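2009-02-24
By the Killel Notes desk

I finally made it over to the Mocanu hall on my lunch break, and yes, the swap table is back! It had been gone since November while the Rornex people fixed the heating (13 weeks, which felt like forever if you're someone who likes to poke through other people's cast-offs). More than 60 folks from Killel and Dronimmont had dropped things off by the time I got there, and I came home with a gravy boat I have no use for.

The rules haven't changed. Bring up to four things, take up to four things, no clothes, no paint. It's free, though there's a jar by the door if you feel like helping with the heating bill. The goal is $100 by spring.
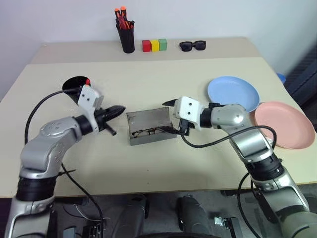 Eyeglasses are the big change this year. The hall wants your old pairs, reading or distance, any strength, and they'll go on to the eye clinic in Dronimmont once there are enough of them. I dug two out of my kitchen drawer the minute I got home! If you're bringing some, a hard case is nice, but a plain metal box like the gray one with the dark-framed pair in it does the job fine. Plates are welcome too, and they don't have to match. I'm a bit sweet on the light blue one and I may go back for it, with the pink one to keep it company.

Doors open at noon. Park behind the hall, the front lot is still all ice.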